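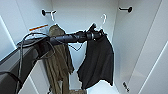
White closet, two hooks, black piece held up next to the olive one.

Hanging jackets in a closet that has hooks and no rod

Posted by Ruth Sánchez, February 27, 2022

Quick one today. Got a few messages after the coat post asking how you hang things in one of those narrow white closets with no rod to speak of. Short answer - hangers on the hooks. Longer answer below. Takes six minutes if the clothes are clean and you don't stop to try things on (I always stop).

What you need

A hanger for each piece. Thin wire is fine for light stuff. For a heavy winter coat get something wider, wire leaves bumps in the shoulders and they don't steam out easily.

A damp cloth. White panels show everything.

A lint roller if any of it is black. Mine's from Zustura, any kind works.

Step 1. Empty it and wipe it

Everything out, onto the bed. Wipe top to bottom, corners last, that's where the fluff sits. Dry with a towel. Don't skip the drying, damp wall plus a wool sleeve = smell by July.

Pull on each hook while you're in there. If it turns in your hand, tighten it now. Two minutes with a screwdriver. Babita Grewal wrote in that hers came out of the wall with a full coat on it, plaster and all.

Step 2. Pick what goes in

Hooks only hold so much. Jackets and overshirts, yes. Long dresses only if they clear the floor. Knits no - fold those, they stretch. Jeans on a shelf.

Empty the pockets. Coins, keys, that old reciept. A loaded pocket drags one side down and the front never hangs straight again.

Close the top button or run the zipper up a few inches. Keeps the collar on the hanger.

Step 3. Heavy piece first

Put the heaviest one up first and push it to its own side. Hanger hook all the way over the wall hook, not balanced on the tip. Let go slowly and see if it swings out. If it leans on the side wall that's ok, if it leans on the door it isn't.

All hanger hooks facing the same way. Sounds fussy. Makes a difference when you grab one in the dark.

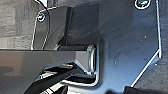 Step 4. Second piece, other side

Hold it up high, by the collar or the top edge, never by a sleeve. Lift till the hem is off the floor, then get the hanger over the hook. With dark fabric turn on a light first, you can't see a twisted sleeve in black on black. Ask me how many times I've ironed one.

Then straighten:
- shoulders sitting even on the hanger
- sleeves hanging down, not tucked behind
- lapels or hood flat
- hem clear of the bottom

Leave a gap between the pieces. A hand's width is plenty. Fabric needs air and you need room for your fingers.

Keep both doors wide open the whole time you're doing this. Half open doors catch sleeves and you end up working around your own elbow.

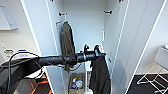

Step 5. Close up and check

Shut one door, then teh other. Anything caught? Open, push it back, try again. If a sleeve keeps creeping out, swap sides with the shorter piece.

Look in again next morning. Stuff settles overnight.

A few questions I got

Can I put two hangers on one hook? Light shirts, sure. Jackets, no, they crush each other.

Stick-on hooks? Narendra Maurya swears by them for scarves. I wouldn't trust one with a jacket. Screws.

Cedar blocks? Nice, not needed. Drop one at the bottom if you like the smell.

Next time shoes. Probably.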